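Bridging season comes to the Joubert

If you have ever watched a column of trucks stack up at a riverbank, you know why the engineers get so excited about bridges. The four partner countries in the Tembridge project have settled on a single design for a float bridge that any of their armies can carry, launch and drive over, and we finally have details to share!

The short version: each bay fits on a standard army truck, unfolds when it hits the water, and locks to its neighbor with the same pin whichever country built it. Until now a crew from one army could borrow a neighbor's bridge only if it brought along a bag of adapters (and someone who remembered how they went together). A full set spans 100 meters and needs a crew of 19.

Azucena Ponce, who runs the design office in Noltton, has been pushing for the common pin since the first planning talks. "I would have traded half my budget for that pin," she told us. "Everything else on the bridge can be argued over later."

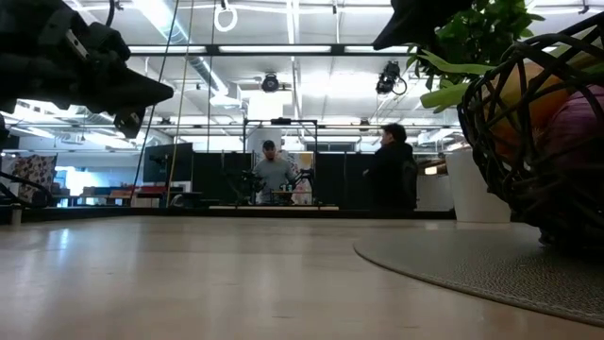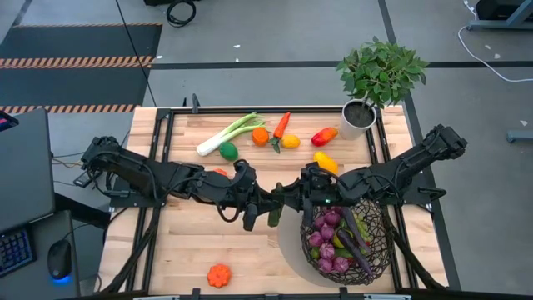
The first real crossing is planned for March on the Joubert, just upstream of the Lakalstead training area. The current there is quick after the snowmelt and the banks are soft, so it should be a proper workout. Seven bays will go in on the first day, with light vehicles only. Tanks come later in the week if the anchors behave.

Aurelio Zamudio will lead the river crew. He has been teaching boat handling at Lakalstead for years and is already after people who can read moving water. If you are in an engineer unit and have time on bridge boats, he would love to hear from you, and rank doesn't matter much to him.

There is still plenty to sort out. The partners haven't agreed on where the spare bays will be stored, and the ramp sections are heavier than anybody wanted. A lighter ramp is being drawn up now, but it won't be ready for the spring crossing, so the crew will work with the old one.

Observer places on the north bank are open to readers who hold a current site pass. Send your name and unit to the newsletter desk and we'll put you on the list. Bring boots!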